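The Pumpkin Test: An Afternoon at Feltbridge's Open House

I got to Feltbridge twenty minutes early and still had to park behind the tire shop. It was May, it was already hot, and there was a line out the door for a robotics open house in an old textile building. A line! My neighbor had told me it would be me and six engineers.

The big draw downstairs was Gallardo, a warehouse cart that follows you like a very polite dog, and I'll admit I walked it up and down the hall twice. But I'd come for the kitchen bench on the second floor, where the Vasuvard team is teaching a pair of arms to handle ordinary stuff in ordinary homes. Pots, lids, plates, food. All the things I drop.

Vichien Duangkaew runs the bench, and he talks fast and apologizes for talking fast. He walked us through the setup before the first run, and I was surprised by how plain it was. I'd pictured a whole fake kitchen with a sink and curtains. What they use is a dark table, a white wall and dinner things you could own yourself. 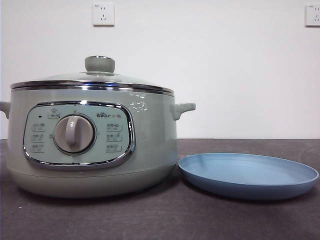 The cooker and the blue plate on the Vasuvard kitchen bench.

"People always ask where the rest of it is," Vichien told me. His answer is that the cooker is plenty. Clear glass is hard for a camera to make sense of, so a see-through lid is a headache, and shiny metal isn't much better. Then there's the dial, which a person turns without thinking and a robot has to be taught to grip, twist and let go of.

The job that afternoon sounded like something you'd give a four-year-old. Move the pumpkin between the plate and the pot, and deal with the lid along the way. The team has logged 1,231 tries at it since winter, and 1,205 of those were good enough to keep. I asked what happened to the other 26 and got a lot of laughing and one story about a lid that I promised not to print.

We got to watch three runs from behind a strip of yellow tape. The first was slow – really slow, slow enough that the man beside me checked his email – and then all of a sudden I was holding my breath over a vegetable. A kid near the front started whispering "go, go, go" and pretty soon half the room had joined in.

Between runs, Laurinda Prata took questions. She handles the software side, a program called Jimport that sorts every session and flags the odd ones for a person to look at. Somebody wanted to know why a pumpkin. She said it has a bumpy skin, it has ribs, and it has a stem that sticks up right where you'd want to grab, so it makes you plan a little. I have felt the same way about pineapples.

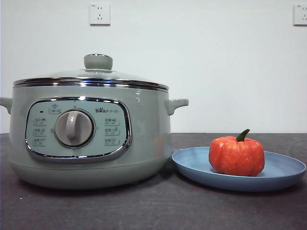
If You Want to Go

Feltbridge plans another open house in the fall. Tickets are free but capped at 288, and the kitchen bench takes groups of 40 at a time, so head upstairs first and save the Gallardo cart for later. Wear sneakers, too, because the elevator was out when I went. The coffee stand by the entrance closes at 3 p.m., and the lemon bars were gone well before that.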